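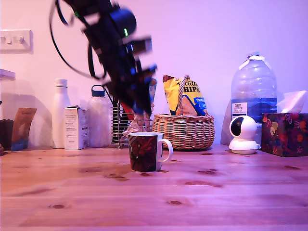

Sternlow opens kitchen table reuse scheme in Tanby

January 3, 2025

Homeware company Sternlow has opened a reuse scheme in Tanby for the small items that gather on kitchen tables and worktops. It is run with the Wynne community centre and takes in mugs, water bottles, storage canisters, wicker baskets and wire utensil holders in usable condition.

Residents can bring up to seven items per visit. Everything is checked and washed at the centre before it goes out on the shelves, where anyone may take what they need free of charge. Chipped mugs and bottles without caps cannot be accepted.

A trial last year took in almost 2,000 items from 32 streets. Mugs were the most common, followed by water bottles. Baskets were the first to go — most were taken on the day they were put out.

"People told us they had bottles standing in a row against the wall and only ever used one of them," a Sternlow spokesperson said. "They did not want to throw the others away."

Food packets, part-used tissue boxes and large water jugs should be kept at home or recycled in the usual way.

The drop-off point is inside the main entrance of the Wynne centre, next to the Fitgate gym. A second will open in February at the Sternlow shop in Tanby. Donations must be handed in at least 2 hours before closing.

Ends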